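2021년 11월 16일

잠을 잘 자는 법에 관한 책과 기사와 영상이 이렇게 많은데 왜 다들 피곤해 보이는지 모르겠다. 나도 피곤하다. 어젯밤에도 두 시 넘어서 잠들었고, 여섯 시 전에 눈이 떠졌다. 천장을 보면서 지난달에 산 베개 생각을 했다. 값 생각을 했다고 적는 쪽이 맞겠다.

10월에 Rolico 베개를 샀다. 상품 설명에는 목의 곡선을 기억한다고 되어 있었다. 내 목의 곡선을 왜 베개가 기억해야 하는지는 쓰여 있지 않았다. 후기는 900개가 넘었고 대부분 별 다섯 개였는데, 읽다 보니 절반쯤은 '배송 빨라요, 아직 안 써봤어요'였다. 안 써본 베개에 별 다섯 개를 주는 사람들의 마음을 한참 생각했다. 그러고도 주문했으니 할 말은 없다. 첫 주에는 확실히 좋은 것 같았다. 둘째 주에는 좋다고 믿고 싶었다. 지금은 예전 베개를 밑에 깔고 그 위에 올려서 벤다. 높이가 맞지 않아서다. 목의 곡선은 기억하면서 높이는 모르는 모양이다.

수면 앱도 아직 지우지 않았다. 오늘 아침 점수는 80점. 네 시간도 못 잤는데 80점이라니, 학교 다닐 때 이런 선생님을 만났더라면 싶다. 반대로 주말에 아홉 시간을 푹 잔 날은 29점이 나왔다. 뒤척임이 많았다고 한다. 이불을 끌어당긴 것도 뒤척임으로 치는지 도움말을 찾아봤지만 그런 항목은 없고 유료 회원이 되면 더 자세한 분석을 볼 수 있다는 안내만 있었다. 틀린 점수를 더 자세히 봐서 뭘 하나. 그런데도 아침마다 눈 뜨면 그것부터 본다. 점수가 낮으면 멀쩡하던 몸이 갑자기 무거워진다. 이것도 앱의 효능이라면 효능이겠다.

점심 먹고 동네 도서관에 들렀다가 생활 잡지 Skakano 지난 호를 읽었다. 침구 특집이었다. 마음에 걸리는 부분이 있어서 몇 줄씩 베껴 둔다. 나중에 다시 읽으면 내가 뭘 가지고 투덜거렸는지 알아야 하니까.
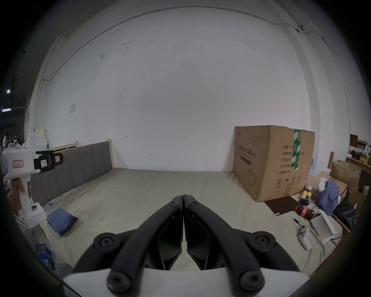

통권 29호

특집의 첫 글은 침대보 색에 관한 것이었다. 베이지나 회색이 도는 연한 색이 마음을 가라앉힌다는 이야기. 그럴 수도 있다. 하지만 몇 년 전에는 흰색이 답이라고 했고, 그 전에는 파란색이 맥박을 늦춘다고 했다. 불을 끄면 다 검은색인데. 글쓴이는 침실에 들어서는 순간의 첫인상이 중요하다고 한다. 나는 침실에 들어설 때 대개 휴대전화를 보고 있다.

그래도 주름에 대한 단락은 조금 재미있었다. 빳빳하게 다린 침대보보다 약간 구김이 있는 쪽이 편안해 보인다는 것이다. 다림질을 안 하는 사람에게 이보다 반가운 주장은 없다. 반가운 주장일수록 의심해야 하는데 이번만은 그냥 믿기로 했다. 우리 집에는 다리미판도 없다. 이사 올 때 버렸고, 그 뒤로 아쉬웠던 적이 한 번 있었다. 결혼식 가는 날 아침이었다.

침대보를 얼마나 자주 빨아야 하느냐는 문제는 더 우습다. 이 특집에서는 일주일에 한 번이라고 못 박는다. 빨래를 직접 하는 사람이 쓴 글인지 궁금하다. 큰 침대보 한 장을 널면 우리 집 베란다는 그걸로 끝이고, 요즘 같은 날씨에는 하루 반을 널어도 솔기가 눅눅하다. 나는 2주에 한 번 빤다. 솔직히 3주일 때도 있다. 그 정도로 병이 난 적은 아직 없다. 어머니는 삶아야 한다고 하시는데 고무줄 달린 침대보를 삶으면 고무줄이 어떻게 되는지 나는 벌써 한 번 배웠다. 그때 그 침대보는 걸레로 잘라서 아직도 쓴다.

뒤로 가면 광고인지 기사인지 구별이 안 되는 부분이 나온다. Navarro라는 침구 회사의 이불 이름이 한 쪽에 네 번 나오는데 광고라는 표시는 못 찾았다. 땀을 흡수하고, 열을 내보내고, 그러면서 따뜻하다고 한다. 열을 내보내면서 따뜻한 것이 어떻게 되는지 두 번 읽어도 모르겠다. 나는 이불이 그냥 무겁고 두꺼웠으면 좋겠다. 어릴 때 할머니 댁에서 덮던 솜이불은 땀도 못 내보내고 열도 못 내보냈을 텐데 그 밑에서는 업어 가도 모르게 잤다. 물론 그때는 내가 여섯 살이었고 내일 아침 회의도 없었다. 그러니 솜이불 덕이라고 하면 나도 저 사람들과 똑같은 소리를 하는 셈이다.

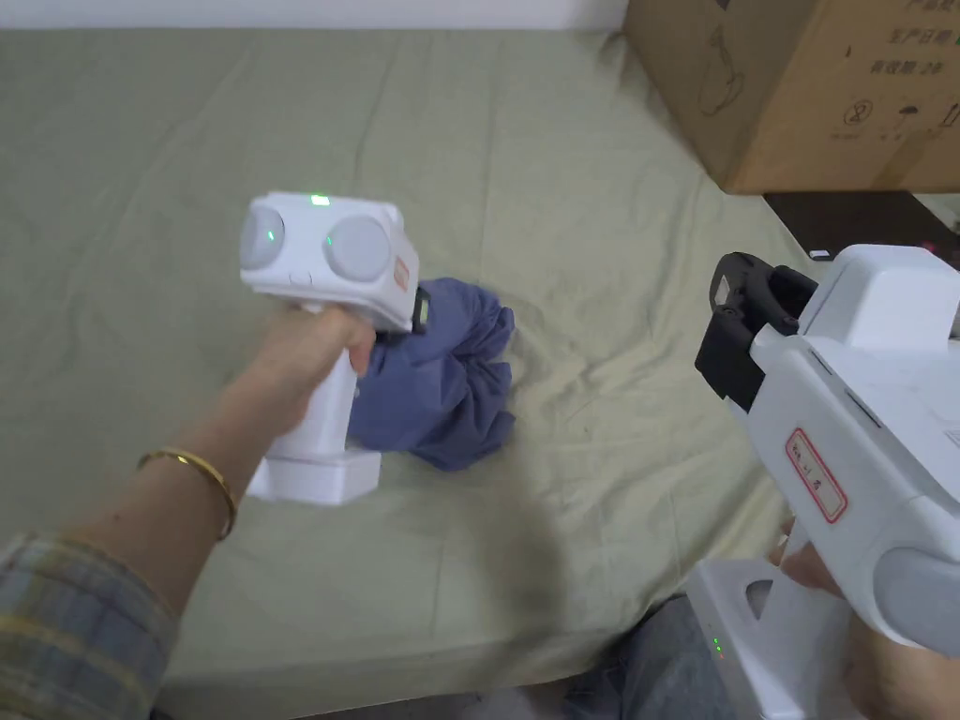 생활 > 침실과 침구

색을 섞어 쓰라는 글도 있었다. 연한 녹색 계열 침대보에는 푸른빛이나 보랏빛 천 하나를 얹으라고 한다. 무심하게 툭 얹는 것이 요령이라는데, 무심하게 하라고 시키면 그때부터 무심할 수가 없다. 저녁에 집에 와서 남색 담요를 침대에 던져 봤다. 무심해 보이지 않고 빨래를 안 갠 집 같았다. 다시 던져도 마찬가지였다. 세 번째에는 그냥 덮고 누웠다.

누운 김에 잠깐 잘 수 있을까 했는데 당연히 안 왔다. 낮잠은 스무 분을 넘기지 말라는 말도 누가 정했는지 모르겠다. 잠드는 데만 삼십 분이 걸리는 사람은 시작하기도 전에 시간을 초과한다. 옆집에서 뭘 볶는 냄새가 나서 일어났고, 나도 배가 고파져서 김치볶음밥을 했다. 달걀을 하나 더 넣을까 하다가 말았다.

저녁 먹고 Trerkmont에서 산 허브차를 마셨다. 향은 좋다. 포장에는 편안한 밤을 돕는다고 적혀 있는데 '돕는다'는 말은 참 편리하다. 못 자도 차의 잘못이 아니다. 게다가 자기 전에 큰 잔으로 마시니 새벽에 화장실에 가느라 깬다. 어젯밤에도 그랬다. 차를 끊으면 새벽에 안 깰 것 같은데, 끊자니 아직 티백이 스무 개 넘게 남았다.

베낀 것 중에 마지막은 잠이 안 올 때 해 보라는 목록이다. 번호가 붙어 있어서 나도 번호대로 적는다.

1. 같은 시간에 눕기. 이건 맞는 말 같다. 맞는 말이라서 할 이야기가 없다. 내가 안 할 뿐이다.

2. 잠이 안 오면 이불을 걷고 일어나 다른 방으로 가기. 다른 방이 있는 사람에게만 해당된다. 나는 부엌으로 갔다가 식빵을 한 장 먹고 돌아왔다. 식빵을 먹으라는 말은 없었다.

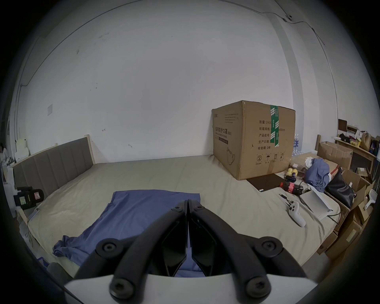 3. 매트리스 돌려 놓기. 계절마다 머리와 발 방향을 바꾸라고 한다. 혼자 사는 사람이 그 무거운 걸 어떻게 돌리라는 건지 방법은 빠져 있다. 봄에 한번 해 보다가 벽지에 자국을 냈고 허리가 사흘 아팠다. 그 사흘 동안은 더 못 잤다. 그래도 가운데가 꺼진 것 같기는 하다. 내 자리만 꺼진 건지 손으로 눌러 봤는데 눌러서는 잘 모르겠다.

4. 걱정을 종이에 적기. 지금 하고 있는 게 이거다. 적다 보니 관리비 자동이체를 아직 안 바꾼 게 생각났고, 그건 적기 전에는 없던 걱정이다.

다 쓰고 나니 열두 시가 넘었다. 잡지는 못 믿겠지만 같은 시간에 누우라는 것 하나는 내일부터 해 볼까 한다. 열한 시 반. 앱은 지우려다가 내일 점수만 보고 지우기로 했다. 관리비는 아침에 은행에 전화할 것.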